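Journal > Home & Family > Slow Living

What I learned from a year of writing letters

I started in December with a box of plain cards, a roll of stamps and a list of everybody I'd been meaning to call. My plan was two letters a week, and I mostly kept to it (I skipped a month when we all had the flu!). The first ones were stiff, full of weather. Then I loosened up and began telling people about the soup I'd burned and the neighbor's goose, and the answers got longer too.
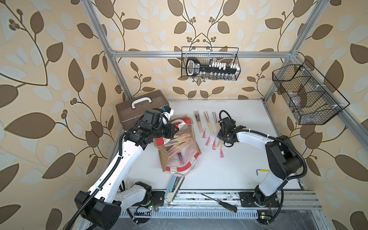 A red Merry Christmas bag with Santa on it, in the second one:
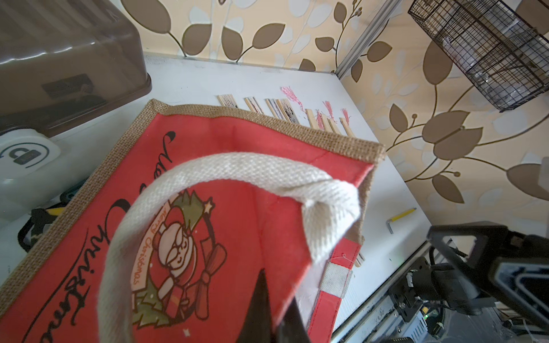
Where to keep the replies

I tried a shoebox first, then a binder from Mever, which was too tidy for me - I never wanted to open it. Now they live in an old bread tin on the kitchen shelf, and I pull one out while the kettle boils. My aunt's are the best, written on the backs of seed receipts in green ink. If you want to begin, pick one person and write half a page. It doesn't need to be about anything, and a pencil is fine.

Filed under: letters, family, small habits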